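How to Get Tea and Coffee Stains Out of White Cups

By Mylene Pascual
12 November 2020

Brown rings on the inside of a white cup are tannin, the same stuff that colors the tea. Tannin clings to the tiny scratches a spoon leaves in the glaze, and once there is one layer the next one goes on faster. A dishwasher takes off the fresh part and leaves the rest. The method below works on glazed ceramic, porcelain and most hard plastic. Skip it for cups with gold or silver trim and for anything hand painted on the inside.

What you need

Baking soda
White vinegar
A soft sponge or an old cotton cloth
A bottle brush for tall cups
Dish soap
A mat or folded towel for drying

Step 1. Wash the cup first

Use warm water and dish soap and get rid of any milk or sugar. Pour out the water but don't dry the cup. The paste in the next step needs a damp surface to stick to.

Step 2. Make the paste

Put a tablespoon of baking soda in the cup and add water a few drops at a time. You want it as thick as toothpaste. If it runs down the side, add more soda. Spread it over the stain with your finger and go all the way up to the rim, where people tend to miss a thin line.

Step 3. Wait, then rub

Leave the paste on for 11 minutes. Then rub in small circles with the sponge. Light pressure is enough. Don't use steel wool or the green side of a scouring pad - it will take the stain off today and give the next one more scratches to hold on to. Rinse and look at the bottom under a good light. The corner where the wall meets the base usually needs a second pass.

Step 4. Soak the stubborn ones

If a ring is still there, fill the cup halfway with white vinegar, top it up with hot water and leave it for 40 minutes. Pour it out, rinse, and do the paste again. My neighbor Güven Oral leaves his overnight and has had no trouble with plain white porcelain, but I wouldn't do that with a cup that has a printed design.

Denture tablets also work. Use one per cup, with warm water, and follow the time on the packet. Wash the cup twice afterward or the first coffee will taste of mint.

Step 5. Rinse and dry

Rinse inside and out with hot water. Shake off the drops and set the cup upside down on a mat or a folded towel. Leave some space between cups so air can get in under the rims. If your mat is completely flat, tip each cup a little against something, or come back later and turn them the right way up to finish.

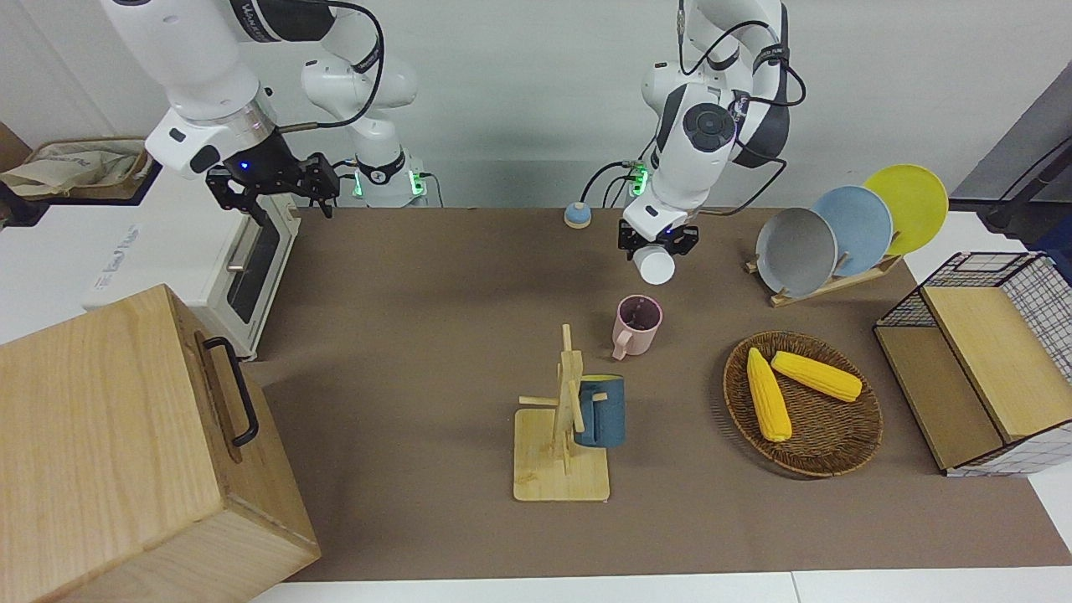 A white cup, held upside down over a brown mat.

Check the mat now and then as well. Fabric ones go in the wash with the dish towels. Rubber and silicone ones can be scrubbed in the sink with dish soap and hung over the faucet.

Keeping the stains away

Rinse the cup as soon as you finish drinking. Even cold water helps. Tea left to dry in the bottom does more than a week of normal use.

Stir with a wooden or plastic spoon if you have one handy. Metal spoons leave gray marks on white glaze, which look like scratches but are mostly metal rubbed off the spoon. The same baking soda paste removes them.

If your water is hard, you may get a chalky film along with the brown. Do the vinegar soak before the paste in that case, and rinse between the two. Mixed together they fizz and cancel each other out.

Travel cups and lids

Take the rubber ring out of the lid and wash it separately. For the cup itself, put in two tablespoons of baking soda, fill with hot water, leave the lid off and let it stand until the water is cold. Scrub with the bottle brush and rinse well. Put the ring back only when both parts are dry.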